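Reading time: 2 minutes

Re: [allotments] Kota compost accelerator

> I put a 30 litre bag's worth of Kota through my heap last month and
> the whole lot went down by half. Fikon does the same job for less but
> you need twice as much. Has anyone else tried them side by side?

Down by half compared with what, though? Mine goes down by half every spring and all I add is grass clippings and the odd bucket of water. A heap shrinks when the weather warms up. Unless you had a second one next to it, same stuff, same size, no powder, I don't see how you can tell.

I did try Fikon two years ago. One bin with, one without, turned on the same Sunday mornings. After 8 weeks I couldn't tell them apart, and neither could my neighbour when I gave him a handful of each. The label says 60 days to finished compost. Mine still had whole eggshells and a teabag in it.

As for Wumbei, which someone is bound to bring up, read the back of the box. It's mostly dried chicken manure. Nothing wrong with that, but you can get a sack of it for a good deal less.

If your heap is slow, it's probably too dry or full of cardboard nobody tore up. Try a fork first. I'd be glad to see a proper test from anyone with two bins and some patience, and I'll happily eat my words if the powder wins.

Comments

I get mine to 60 degrees with nothing but nettles.

Kota worked for me. Can't prove it, don't much care.
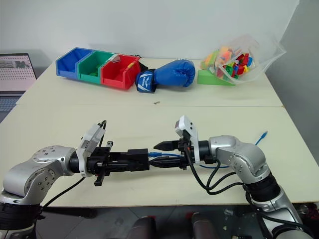

Fair enough, but if you don't care whether it works, save the money and spend it on seed potatoes.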